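Tea stains on a beige serving tray
Asked 11/11/19 in Kitchen & Table
266 views, 2 answers

I have a large Skurnari tray that I use for serving tea. It has a raised lip all the way around, and tea has dried into the corner where the lip meets the flat part. Dish soap takes off the top layer but a brown line stays. I don't want to scrub hard and lose the pattern. What do people use?
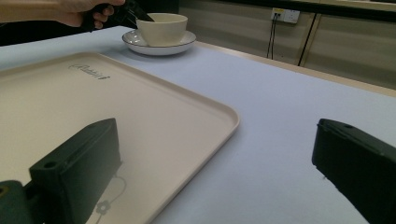
Baking soda is what I have at home, and I tried it on the back first with no marks left. I haven't used it on the front yet. The flat part has the name in dark script near one edge and a faint line pattern with a small flower, and I can't tell if those are printed on top or sealed under something. The cup and saucer clean up fine, so it's only the tray I'm asking about. I bought it in January and no longer have the care sheet.

Answer 1 (accepted)
Mix baking soda with a little water until it's like toothpaste. Put it only in the corner, leave it 10 minutes, then go along it with a soft toothbrush. Rinse and dry. Keep it off the flower and the lettering. If the line is still there, do it again the next day. I've done this on a Grinis tray and a McKinnon one, and both came out clean. No bleach.

Answer 2
dishwasher, top rack. mine is an Irow though so not sure if its the same stuff

Comment from asker: It's too big for my dishwasher. Going with the paste.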